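Nudska Head Camera, Wide Version

I bought this to replace the Flamard unit on our mobile arm, which had trouble with shiny surfaces. We run it at a buffet counter, where the robot has to find lids, plates and cabinet doors. List price was 892 with the short cable. It takes 4 screws and the bracket fits without drilling.

Thodoris Bakalis did the setup and I ran it from October on. We have 68 hours on it so far.

Low look at the cabinet first, then the countertop with the pots:
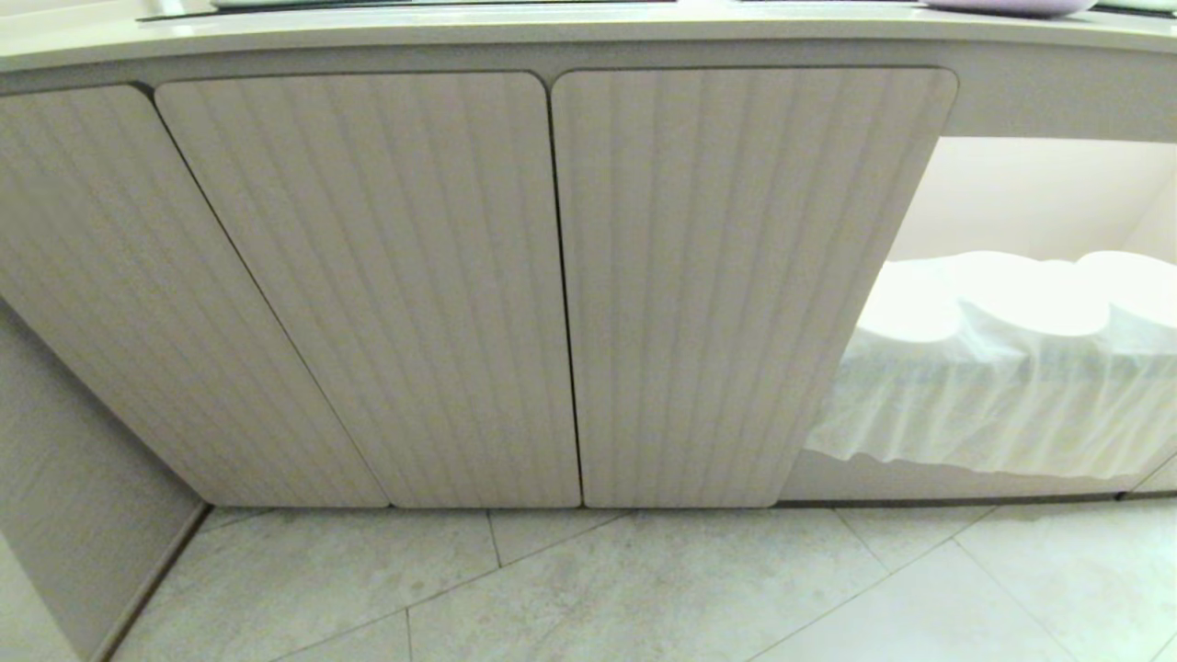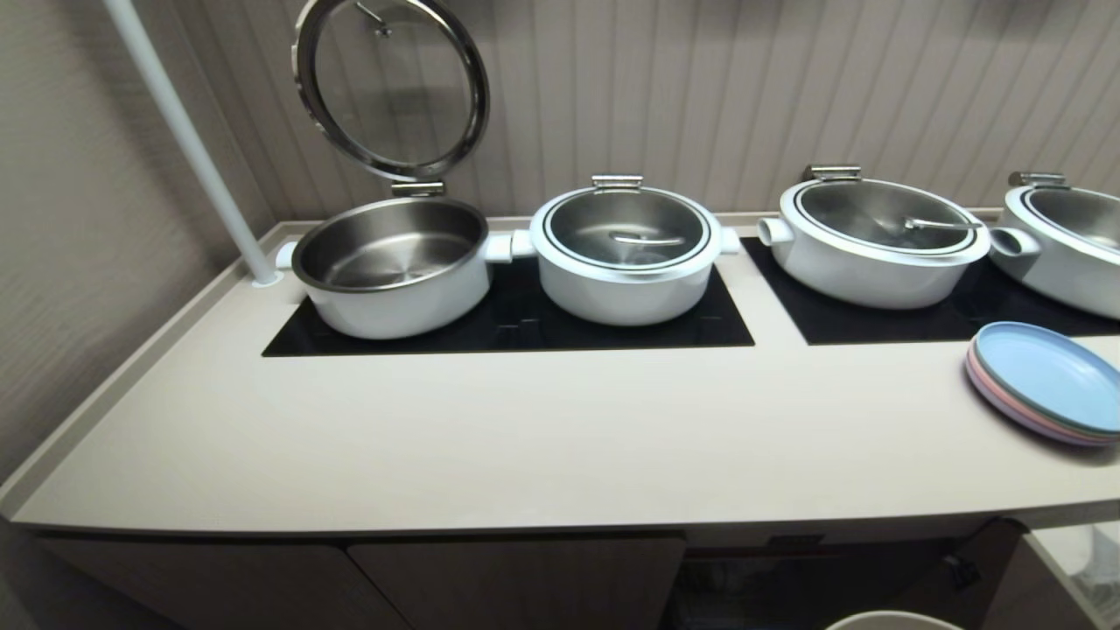 What works

Steel rims and tinted glass lids come through clean enough to pick a grasp point. The Flamard lost the hinge handles almost every time. Colors are good, and the pastel plates in the stack are easy to tell apart.

What doesn't

Bright areas wash out. The back of the open cubby is close to plain white, and turning exposure down makes the ribbed doors too dark. With no handles on those doors, the software needs the seams, so I keep two presets and switch. The manual says 3000 presets can be stored. I need two.

The cable is too short for a tall mast. Order the long one.

Four stars. I'd buy it again for counter work.

Vangelis Andreadis, Dostdale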